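Drokia Forums > Vehicles > Trucks and Vans

Topic: Is the Trirby Hauler worth buying before chapter 3?

liltwood_driver
Posted July 3, 2025
Hello everybody. I am in chapter 2 and I have 2,089 credits. The dealer in Liltwood sells the Trirby Hauler and I like it very much, but I am not sure that it is a wise purchase. Can it carry the long crates for the harbor jobs? The wiki page says yes in the first paragraph and no in the table.

mossback
The table is right. Long crates need the flatbed version, and that one unlocks after the bridge mission. Save your money.

Lai-ching Fung
I do not agree with mossback. I have used the closed Hauler for all the harbor jobs. You must load from the side door and turn the crate before you let it go. It takes patience, but it works.

mossback
Which version of the game? Before the January patch the side door was wider. I tried again yesterday and the crate falls out each time.

Lai-ching Fung
Version 142, the newest one. Maybe you have the armor kit installed? The kit makes the door smaller -- I removed mine and had no more trouble.

liltwood_driver
Thank you both. I have no armor kit. My other question is about speed. The dealer screen says 70, but my friend says it is much slower when it is full.

pannier
Your friend is right. Full load on the hill road to Wu is painful. I would take the old Securi van, it costs 1,000 less and climbs better.

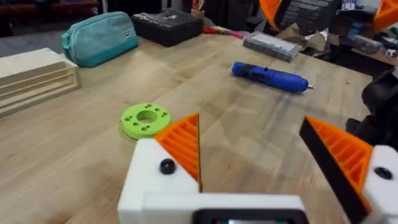
mossback
The old van has no side door at all, so the harbor jobs are impossible with it. Please do not send a new player in that direction.

pannier
He can do the harbor jobs later. They pay badly in chapter 2.

liltwood_driver
I will rent the Hauler for one job first and then decide. I did not know that renting was possible until I looked at the second page of the dealer menu.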